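Bickerstaff site begins second round of gripper trials

10/07/2023

Redida has begun the second round of its gripper comparison at the Bickerstaff workshop, where robotic arms are being tested on the dismantling of used desktop computers.

The work forms part of the Flillstead program, which looks at whether parts that still have value can be taken out of old office machines before the cases are sent for shredding. The first round, completed in February, compared 5 grippers on loose parts laid out on a bench. The current round moves the same work inside the computer case, where there is far less room for the fingers to open and close.

Each gripper will be used for 268 attempts, divided between memory modules, processors and hard disk drives. An attempt is recorded as complete only when the part has been removed and placed in its position in a holder tray. Damage to the part or to the motherboard is recorded separately.

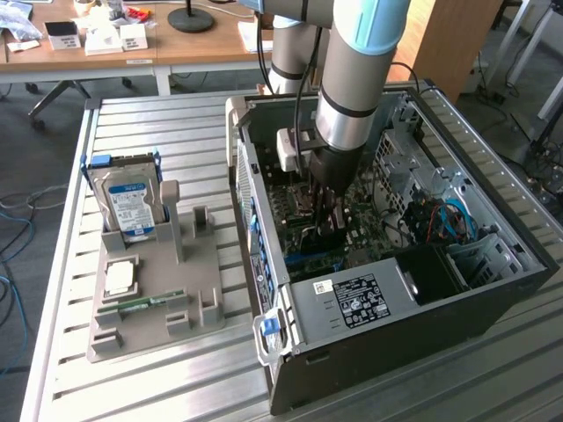
Early results from the bench tests favoured the two-finger designs, mainly for their narrow profile. Wider grippers held the drives more firmly but were slower to line up with smaller parts. Redida has cautioned that these findings may not carry over to work inside a case, where cables and drive cages limit the angle of approach.

The trial will also compare two controllers. The first follows fixed positions set by an operator at the start of each run. The second, supplied by Grasta, adjusts the grip according to the force measured at the wrist. Both will be run at the same arm speed - a condition added after the February round, when differences in speed made some results hard to compare.

Testing is expected to take 10 weeks. A further 20 computers have been set aside for a final check using models that the operators have not worked with before.

A report will be made available to Flillstead program partners once the results have been reviewed. Organisations wishing to supply retired desktop computers for later rounds may contact the Bickerstaff site office.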